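Notes on Demonstrating a Packing Task by Remote Control

December 2022

My work at Laveo this autumn has been concerned with one subject: how a person should show a two-handed robot what to do. I have written on this site before about grippers and about scheduling. The present entry deals with the demonstrations themselves, and in particular with the packing task that occupied most of November.

The arrangement is simple to state. An operator wears a pair of tracked gloves and a headset. The robot's hands follow the operator's hands, and each run is recorded from beginning to end, with joint positions, finger commands and camera views stored together. The recorded runs are later used to train a policy. No step of the task is written out in code. What the robot learns, it learns from the manner in which the operator moved, and this places a certain responsibility on the operator.

We set a target of 100 accepted demonstrations. Reaching it required 191 attempts. I had expected a better ratio, and I record the figure here because several readers wrote to ask what proportion of runs is normally discarded. I can speak only for our own cell.

The task concerns small boxed goods, which must be handled without crushing the walls of the box. Two hands are needed, one to steady and one to work, and the operator must decide which is which before approaching. Levente Boros, who carried out the larger share of the demonstrations, settled early on a fixed starting posture with both hands held off the table on opposite sides of the box. I adopted the same posture for my own runs, and the recordings became much easier to compare.
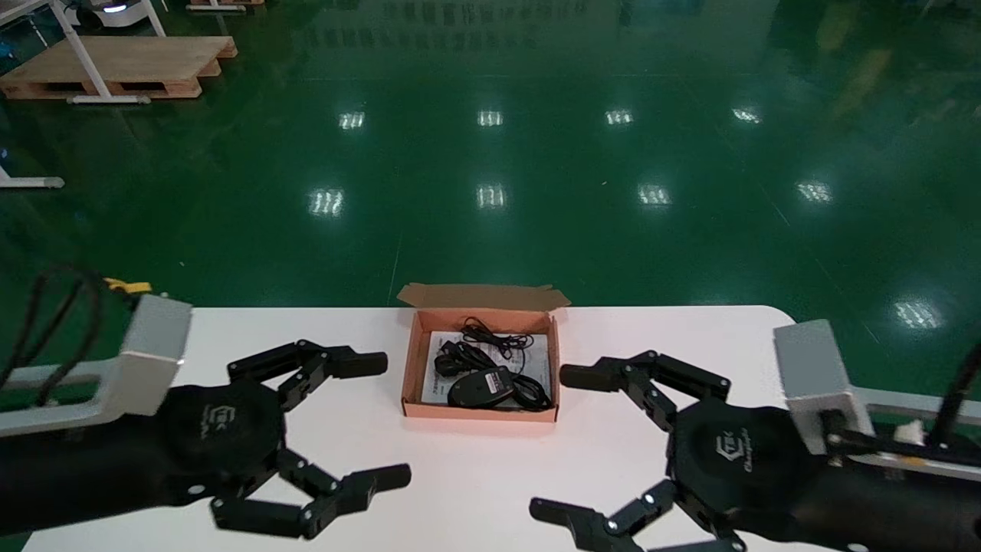 Both hands at the open box, with the mouse and its cable inside.

The cable deserves a paragraph of its own. A rigid object can be approached in much the same way each time. A thin cable cannot, as it settles differently on every occasion, and an operator who chases each loop will produce recordings that have little in common with one another. After some discussion we agreed to treat the mouse as the object and the cable as something to be kept clear of the fingers. Runs in which a fingertip caught a loop were set aside, even where the operator recovered well. Levente disagreed with this rule and still does. He holds that recoveries are precisely what a policy ought to see, and I have promised him a separate set in the new year in which they are kept.

A second difficulty was the lid flap. When it stands open behind the box it is out of the way of the fingers, but it can be pushed by a careless wrist. We asked operators to approach from the sides and to keep the palms low. The instruction was written on a card and attached to the headset stand.

Pace mattered more than I had supposed. New operators move slowly and stop often, and a policy trained on such runs will stop often as well. Baldursdóttir, the integration firm that advises us, recommended that each operator complete 70 unrecorded practice runs before any recording is kept. We considered this excessive at first and later adopted it in full. Sessions were also limited to 2 hours, after which the quality of the finger work declined noticeably in every operator, myself included.

The recordings are labeled in Mullilero, our internal annotation tool, which still loses the final seconds of a run if the operator removes the gloves too early. A correction has been requested.

The next task will be carried out for Bametti and involves closing the box once it has been filled. The flap must be folded down with one hand while the other holds the cable inside, and we have not yet agreed on which hand should lead. I am inclined toward the left. Levente prefers the right, and the first practice runs will be divided between the two.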